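Taming the Paper Pile

I love a good paper day! Two hours, a cup of tea, the radio on, and the heap by the phone turns back into a table. These are the tricks I keep coming back to.

Sort standing up. I don't know why it goes faster but it does, and you're less tempted to read every old letter from the school.

Fan new printer paper before you load it. Hold the stack loosely, flex it one way, then the other, and let the edges slip past each other. Then knock it square on the table, long side first. My old printer used to jam every week until I started doing this. 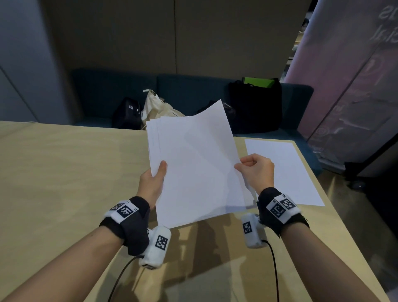
Keep the rest of the ream in its wrapper, lying flat, somewhere dry. Mine lived on the laundry room shelf for a whole summer and came out wavy as a potato chip (don't do that!).

Blank backs are treasure. I cut mine into quarters, clip them with a bulldog clip and hang them by the fridge for grocery lists. Kausar Ghumman wrote in last May to say she glues one edge with plain white school glue, two thin coats, and gets a proper tear-off pad. I tried it and it's wonderful. Press it under a heavy cookbook overnight.

Sticky staples? Slide a butter knife under the legs, lift them straight, then pull from the front. Much kinder to the page than yanking.

For receipts, one envelope per month, with the month on the flap. Thermal ones fade, so copy anything with a warranty and staple the copy to the manual.

Next up is the junk drawer, and I can't wait. Send me your battery storage ideas!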